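Widton Home Skills Project
Progress report to the Vorlow Fund
May 2, 2025
Prepared by Kyu-ri Gil

Dear friends at Vorlow,

Thank you for your patience with this one. I promised it a little sooner, and then we had the move out of the old Wendley rooms, and the boxes took longer to unpack than anyone had hoped (we are still finding spoons in with the pillowcases). We are settled now, and I'm very glad to be writing with mostly good news.

When we last wrote, in December, the laundry unit was only an outline. It has since become the part of the course people ask for most. We have run 9 sessions on sorting, folding and putting away, and 116 people have come to at least one of them. Our target for the whole grant period was 124, so we are nearly there with the summer still ahead of us. Many of them are setting up a first home, and quite a few told us they had never had a place for towels other than the back of a chair.

The biggest change is that we have stopped teaching the perfect fold. Dong-hyun Seol wrote the first lesson plan around a very handsome three-way fold, and he was the first to say that it ate up the whole morning. The new plan starts with the container. You choose the bin, you decide what lives in it, and the towels go in whether they are folded or bunched. Folding comes later, for those who enjoy it – and some really do!
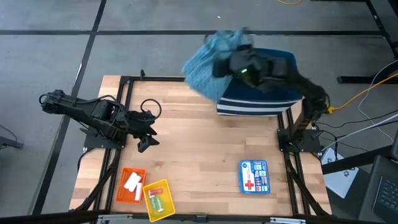 Putting away: a light blue towel at the striped storage bin, with two small baskets at the near corner of the table.

The fabric bins have been a good choice. People like the stripes, which sounds like a small thing, but a bin you like looking at gets left out on the shelf and used. The small plastic baskets are set aside in our lesson plan for washcloths and odd socks. We would like more of those, as they tend to go home with people, and I can't find it in my heart to mind very much.

On money, we have spent about $400 of the supplies line, nearly all of it on towels, bins and baskets. The printing line is untouched because Dong-hyun is still rewriting the take-home sheet. He wants it on one side of one page, and I think he is right, though it has gone through more drafts than I care to admit.

Two things have gone less well. Evening attendance at the Yeo Street room has been thin, and we plan to move those sessions to late mornings. We also never got to the bed linen lesson. Fitted sheets deserve a session of their own, and I would ask your leave to carry that piece into the next period, with no change to the total.

You would be very welcome to visit. Let me know a week or so ahead and I'll make sure there is coffee.

With warm thanks,
Kyu-ri Gil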